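Search Jasow Search posts, people, tags Go

Saulius Kairys
6 August 2022

Reorganizing the work table in the back room at Darnamcombe. Thread, mainly on the wire grid and the book stack. Measurements in millimeters.

3 replies 11 shares

The starting problem was storage height. The table is shallow, and a bookcase on the same wall would have blocked the outlet. A grid panel takes almost no depth and you can move the hooks later.

The panel is 800 tall. I stood it against the wall at the back of the table, long side up. Upper half for light items on hooks, lower half left clear so books can be pushed back against it.

1 reply 4 shares 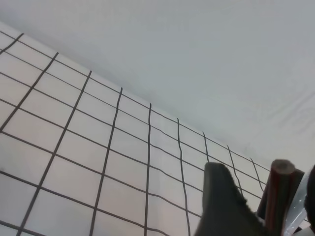 2 min read

Top edge of the panel. The uprights run slightly past the last cross wire, so each one ends in a short tip. Check these before you buy. On some panels the top wire is flush, and a clip that drops over the tips will have nothing to hold.

2 shares

The tips are useful for a light label strip or a bulldog clip. I don't hang anything with mass up there. Load at the top of a panel pulls it away from the wall, and the rods are thin.

Not all of the uprights are perfectly straight. Mine has a slight bend in one near the top and a bit of waviness in another. Within tolerance for holding scissors. If you need it straight, lay a ruler across it in the store.

5 replies 2 shares

Fixing: the wall is painted plaster and I did not want to drill it. Rumard adhesive hooks, one at each side, set 200 below the top. The panel hangs from the cross wire there and its bottom edge rests on the table, so the hooks mostly stop it from tipping forward.

Procedure for the hooks. Wipe the wall with alcohol, let it dry, press for 60 seconds, then leave it overnight with no load. I skipped the overnight wait in January and picked the panel up off the floor the next morning. Repainting the scuff took longer than the installation.

9 replies 6 shares

Gareth Bloxham asked whether it rattles. It did. A felt pad behind the panel at each lower corner fixed that. Self-adhesive, the kind sold for chair legs.

1 reply

Now the books. These are the ones in use at the table, so they stay at the table. Everything finished goes back to the shelf in the hall. That is the entire classification system.

Stack order is by footprint. Largest at the bottom, smaller ones above. Thickness doesn't matter much for stability, but a thick book with a narrow cover under a wide one will tip when you pull from the side.

4 replies 3 shares

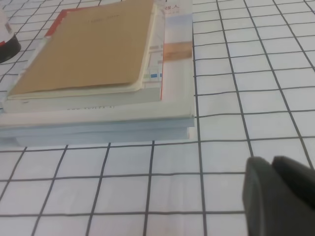 The stack on the grid-print tablecloth, tan cover on top.

The tan book has a matte cover like kraft paper, and its lower edge has started to curl upward. Putting it on top was a mistake. A curled cover needs weight on it, so it should go one or two places down with something flat above.

2 replies

If the curl is recent, a few days under a heavier book usually takes most of it out. If it comes back, look at the humidity. Uncoated paper takes up moisture on one face faster than the other and bends accordingly. Don't iron it. I have read the advice to iron it.

7 replies 5 shares

The thicker white book under it has small blue marks on the page edge near the right. I turn that side outward. With the book lying flat, the edge is what you see, so anything you want to find by should be there and not on the cover.

Same argument for the line of small print along its front edge. Readable from a chair? No. But I know which book it is by where the line sits.

1 share

The large illustrated one with Chinese characters on the cover is wider than the two above it, and sticks out to the right. I leave the overhang on that side deliberately. Push everything flush left and you can still get a thumb under the wide cover to lift the upper books together.

The alternative is centering each book on the one below. Looks tidier. Slower to take apart, and the upper ones slide both ways.

3 replies

On the tablecloth. White with a thin dark gray grid. It was bought for meals and moved in here because the lines help with alignment. Put the spine of the bottom book along a line and the stack is square to the table. It also shows crumbs, so it gets shaken out.

The cloth moves if you drag a stack across it. Lift, then place. A strip of non-slip mat under the cloth at the back corners would solve this. Not installed yet.

2 replies 1 share

Gareth Bloxham also asked why not stand the books upright against the wire grid. Tried it. The rods press into the covers, and soft covers keep the marks. A sheet of card between grid and books works, but then you lose the hooks behind it.

Remaining work:
Move the tan book down.
Non-slip strip.
Second pair of Rumard hooks lower down, if the first pair holds through the winter.

6 replies 2 shares

Cost so far, excluding the cloth and the books: panel, hooks, felt pads. Less than a small bookcase. I kept the receipt for the panel and have lost the other one.

Contact | © 2022 Kairys | Back to top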